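The Stirring Fault
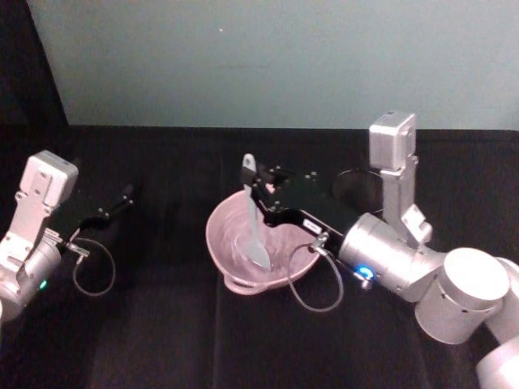 Gert Mathebula had been stirring nothing for 20 minutes, or rather the right arm had, and Gert had been watching it and drinking his coffee. The fault had come in as number 941, filed by the night shift at Leltton under "Attitude." With the spatula down in the pink bowl, the arm was supposed to stop when told to stop. It treated the word as a suggestion.

"Stop," Gert typed.

The blade went around again.

He checked the manual, which had been translated from something. In case of persistence, it said, consult Vurach. Vurach had gone out of business in March.

He called Mladenović upstairs.

"Is the light blue?" she asked.

"On the right one, yes. The left one's green."

"What's the left one doing?"

"Hanging there with its fingers open."

"Then who's getting the stop command?"

Gert looked at the left arm, which had by now been told to stop 30 times and had obeyed every one of them beautifully. He swapped the two addresses on the screen and typed it again. The right arm quit halfway around the bowl. The left arm, free at last, swung over and took his coffee.

"Fixed?" asked Mladenović.

"I'm going to need a new number," said Gert, and went to find a towel.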